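What an Open Day Should Measure

I went to the August open day at Ledero expecting slides and got a fruit task. The company builds hand-held grippers and the software that turns what people do with them into training material for robot arms. The demonstration ran in ordinary rooms, on household tables, with people doing household things slowly and many times over. I want to argue that this was the most informative format I have seen at an event of this type, and that it was still missing the numbers that would have made it useful.

First, the part that was good. At most demonstrations a finished arm performs a finished routine. The audience sees a success and goes home with no idea how wide the margin was. Ledero showed the stage before that. A person holds a gripper in each hand, moves objects with the same kind of fingers a robot would carry, and the recording becomes the lesson. There is little to admire in the usual sense. A visitor who stays for ten minutes, however, learns what the machine is going to be asked to do, and with which objects, and that is more than I have learned from several polished videos.

The fruit task is simple to state. Items lie spread out on a cloth and an oval dish stands behind them. Put the items in the dish. The operator uses two grippers and works at whatever pace feels natural.

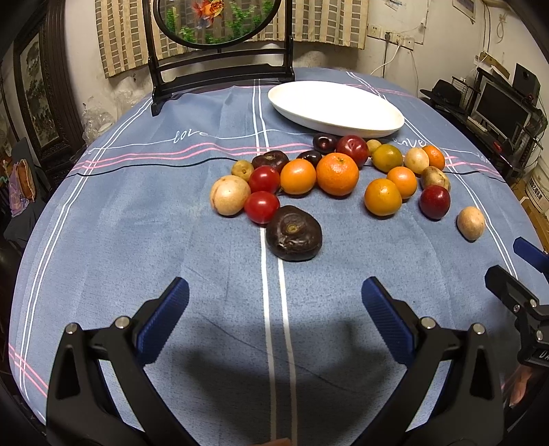

Simple to state and simple to perform are different properties. A parallel-finger gripper holds a round object at two small contact patches. If the line between those patches misses the center, the object rolls out or rotates. With a block the error is forgiving, because flat faces pull themselves into line with the pads. A sphere offers no such help. The operator corrects without thinking, by coming in a little lower or by squeezing a moment later, and it is precisely these corrections that the recording is supposed to capture.

Variation in size matters as much as shape. Mandarins, tomatoes, plums and water chestnuts do not want the same opening or the same force. A water chestnut will tolerate a hard squeeze. A ripe tomato will not. A policy trained on one kind of fruit can get away with a single closing width and look competent for a whole afternoon. Mix the kinds and that shortcut goes away.

I was also glad to see a patterned tablecloth. Laboratories like plain matte surfaces, and for debugging they are right to. Homes have stripes, printed words and wavy lines running under the objects, and a vision system that has never met a printed line will sooner or later treat one as an edge. The same goes for the background. A room with a monitor, a hat, a curtain and a picture in it is closer to the place of use than any gray booth.

Noemí Bermúdez, who ran the sessions, put the company's position plainly during the question period. The rooms are left as they are found, she said, and operators are told what the end state is and nothing about how to reach it. One operator clears the near items first. Another takes the large ones first and fills in with the small. Her view is that a model should see all of these and that enforcing one order would produce tidy data and a brittle robot.

I agree with the first half. The second half needs evidence, and this is where my complaint begins.

The handout gave two figures: 1,136 recorded episodes for the fruit task, and a target of 2,000. Both are counts of effort. Neither says what the effort bought. I asked how many episodes had been thrown out and on what grounds, and was told that review was in progress. I asked whether a policy trained on the first 200 episodes had been compared with one trained on all of them. It had not, or the result was not for the public. Either answer would be acceptable from a young company, but I would have liked to know which one I was getting.

The question matters because variety in ordering has a cost. If four operators reach the same end state by four different routes, a naive learner may average the routes and reach for the empty space between two plums. There are known methods for dealing with this. Whether they work on a given collection is something one measures.
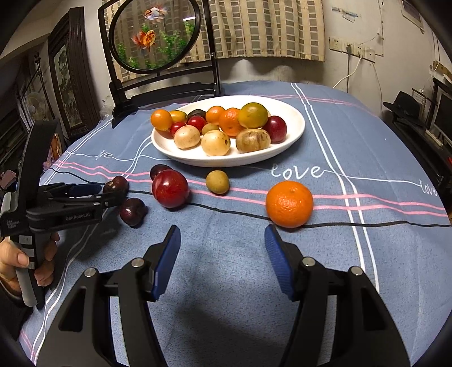
The intermediate states deserve particular attention. The first few items are easy, since the whole dish is available and anything released above it will come to rest somewhere acceptable. Later ones have to be set against or on top of things that can move. A round fruit placed on other round fruit is a small stability problem, and the penalty for a poor placement is that an earlier success rolls away. I would expect the failure rate to climb steeply toward the end of an episode, and I would expect a single success percentage for the task to hide it. Report the rate by item number. It costs one extra column.

For comparison, last year I attended a day at Trundside, where a system called Pista sorted bottles behind glass. It was fast and it did not drop anything while I was there. The bottles were identical and arrived upright. The staff were courteous and could not say what would happen with a bottle lying down. I learned less in that hour than I did from a bowl of groceries, and yet Trundside had a board on the wall with cycle times, stoppages and causes, updated at noon. Someone had decided visitors could be trusted with it.

A colleague from Navaratnam, who came along to the Ledero day, thought I was asking too much. Her point was that an open day is for meeting people and that anyone serious will ask for the figures under an agreement later. That may be how purchasing works. It is a poor way to inform the rest of the audience, which included teachers and a good number of students deciding what to study.

My proposal is modest. Keep the tables and the mixed fruit. Beside each station put one sheet of paper with the number of episodes recorded, the number rejected, the main reasons for rejection, and the most recent result of a trained policy on that same task, by item. If no policy has been trained, print that.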